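Chapter 9
Reading the Control Cabinet

What you need before starting: Chapter 8 (three-phase supply), a pencil, safety glasses. No tools. You will not open a door in this chapter.

Most new technicians want to get inside the cabinet right away. Wiring, terminals, the interesting stuff. Slow down. The outside of the door tells you a lot, and it tells you before your hands are anywhere near a live part. Wiesława Głowacki, who ran the night shift at the Bostthorpe bottling plant for 19 years, made her trainees stand with their hands in their pockets and read the door out loud. Lamps first, then the meter, then the switches. Same order every time. We use her order in this book.

Key terms: pilot lamp, power meter, selector switch, fuse holder, emergency stop, lockout.

9.1 Lamps

A pilot lamp has one job - it says a circuit is on. Three in a row, often yellow, green and red, are commonly used for the three phases of the supply. Commonly, not always. Check the label, check the drawing. Colors differ from country to country and sometimes from one builder to the next.
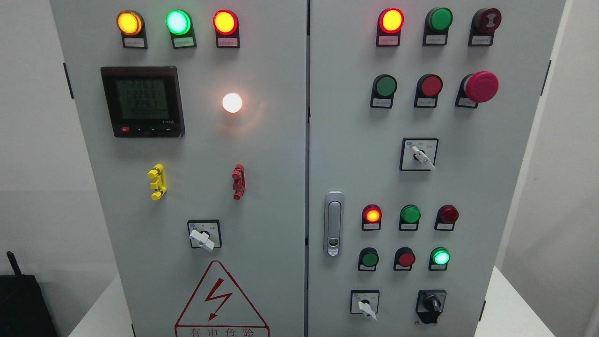 A dark lamp is not proof of a dead circuit. Lamps burn out, wires come loose. Write this in the margin if you have to. A lit lamp means treat it as live, a dark lamp means treat it as live untill you have tested and locked out. Same for white lamps, which on many panels stand for control power. Find out what yours stands for.

9.2 The meter

Analog meters had a needle. The newer ones have a screen and a few keys, and can page through volts, amps, power, frequency. So first question: what page are you on? A number with no unit is no use to you. A trainee at Fitzsimmons once logged 600 as a voltage when the meter was paging through watts. Whole morning lost. 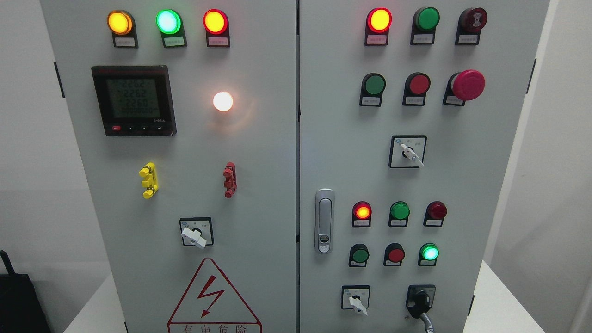
Balance is the next thing to look for. Three phases of a healthy supply should read close to each other. Not identical, close. Get the decimal point right too, it can be tiny and easy to miss from a step back. Take the gray door with the square black meter: two of the readings come up as 2262 and 2260 in big digits, and a trainee who copies that down with no point and no unit has a log nobody can use. Go closer, find the point, find the unit, then write. If one phase drops well below the other two, stop and report it. Don't reset anything.

9.3 Switches and buttons

Selector switches stay where you put them. Most push buttons spring back. That is why a selector has a position to record and a spring-return button does not. Note where the lever points and what the mark says, not just "on" or "off".

Emergency stop - know where it is before you touch anything else. It is for emergencies, it is not an isolator. Pressing it may leave parts of the cabinet live, the meter and lamps included.

Fuse holders can be on the door or behind it. Never pull one under load.

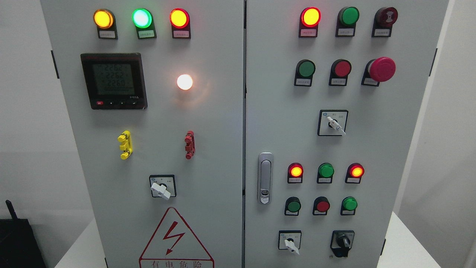 Figure 9.3 Left door of a two-door control cabinet. Lamps across the top, digital meter below, hazard sign at the bottom.

Try it

1. Go to the practice cabinet with a partner. Stand back, hands down. Read the door in order, lamps, meter, switches. Partner writes.
2. Swap. Compare the two logs. Any differences? Go back and look agian.
3. Draw the door from memory. Label all you can. Check it against the real one.
4. Copy every warning sign, in whatever language it is printed. Look up any you can't read.

The log sheet is the Workeo layout in Appendix B, one line per device. Leave the "action" column blank for now, we get to it in Chapter 10 along with lockout tags.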